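Awwad Magnesium Glycinate – Frequently Asked Questions

Last updated Jan 5, 2022

What form of magnesium do you use?
Magnesium bisglycinate, a form in which the mineral is bound to the amino acid glycine. We do not blend it with magnesium oxide. The full ingredient list is printed on the side panel of the bottle.

How many capsules should I take?
The label serving is two capsules a day. You can take them together or split them between morning and evening. Do not go over the label serving unless your doctor has told you to.

Should I take it with food?
You can take it either way. If your stomach is easily upset, take it with a meal and a full glass of water.

Will it make me sleepy?
It is not a sleep aid and contains no melatonin or herbs. Many customers take it in the evening out of habit. Pick a time you will remember and stay with it.

Can I take it with my other supplements?
Usually yes, but check the labels for magnesium you are already getting. Multivitamins, antacids and some laxatives contain it too. Large doses of zinc can get in the way of magnesium absorption, so take those at a different time of day.

What about prescription drugs?
Magnesium can reduce the absorption of certain antibiotics, thyroid tablets and osteoporosis drugs. Ask your pharmacist how far apart to take them. Anyone with kidney disease should not use this product without medical advice.
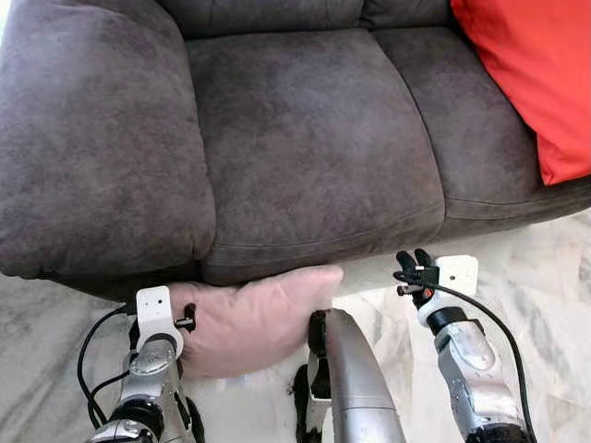
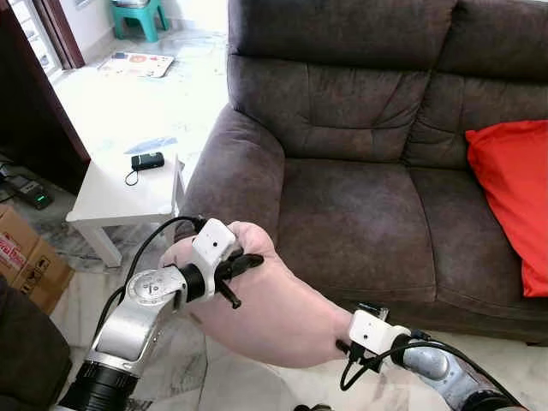
A customer in Markbridge wrote that the capsules were too big for her to swallow and asked whether she could open them and stir the powder into applesauce. She can. The powder tastes slightly bitter, and it should be eaten right after mixing. Smaller capsules are planned for May – the serving will then be three capsules in place of two.

Is it suitable for vegans?
Yes. The capsule shell is plant cellulose, and there is no gelatin, dairy or egg in the product.

Where is it made?
The capsules are filled and bottled at our Plutthorpe plant. Orders are packed and shipped from the Vudside warehouse.

How should I store it?
Keep the bottle closed, in a dry cupboard, out of reach of children. Leave the small drying packet inside. Do not use the capsules if the seal under the cap was broken when you got them.

Can I return an opened bottle?
Yes, within 30 days of delivery. Write your order number on the return slip and send the bottle to Vudside. Refunds take up to 9 business days and go back to the card you paid with. Shipping is not refunded – unless we sent the wrong item.

Do you sell to stores?
Yes. The smallest wholesale order is 5 cases. Use the trade form and include your resale certificate.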